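Speaker notes – grasp scoring talk, Jan 21, 2023
Slot is short. Skip the funding slide if we start late.

**Slide 1 – Title**

Say who did what. Waltraud Nolte built the labeling tool, I ran the arm and trained the network. Janssen is the name of the dataset, Rorgate is the name of the model. People mix these up, so say it twice.

**Slide 2 – The question**

Can a network pick a good grasp in a cluttered bin if it has only ever been told "held" or "dropped"? No object models, no segmentation, no class names. One camera view goes in, plus a proposed gripper pose. One score comes out.

**Slide 3 – Collecting the data**

The arm proposes a pose, closes, lifts and checks the finger gap. If the gap is above the threshold, the attempt is labeled a success. We made 2,000 attempts this way. The first 1,000 used random poses inside the bin. After that the poses came from the model itself, retrained overnight.

Mention the mix: hard toys, soft packaging, small electronics, fruit. Foil is the worst for the camera – the reflections change with every push.

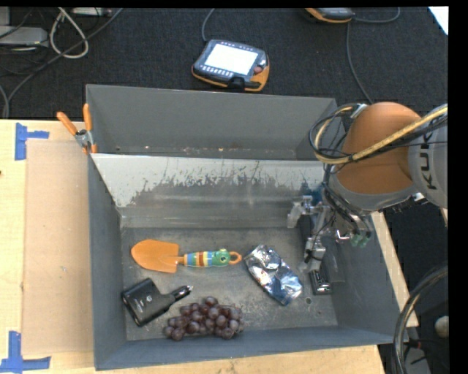 Objects near the wall get fewer good attempts, and the reason is mostly geometry. The fingers need room on both sides. We kept those failures in the training set. Taking them out made the model overconfident at the edges.

**Slide 4 – Result**

Held-out test: 700 attempts, with objects the model had not seen. 67 percent success. Let the number sit for a moment before moving on. The random baseline is on the chart, so don't read it aloud.

Point to the second bar. Same network, trained on random poses only. It does worse on thin flat objects.

**Slide 5 – What it gets wrong**

- Pinching a handle at one end, so the object swings out
- Two objects lifted together, scored as one success
- Good pose, but the finger hits the divider on the way down

The last one is a planning problem. Waltraud disagrees with me here – let her answer if it comes up.

**Slide 6 – Next**

Repeat in the Vandcombe lab with a different gripper, starting in October. Leave the contact slide up during questions.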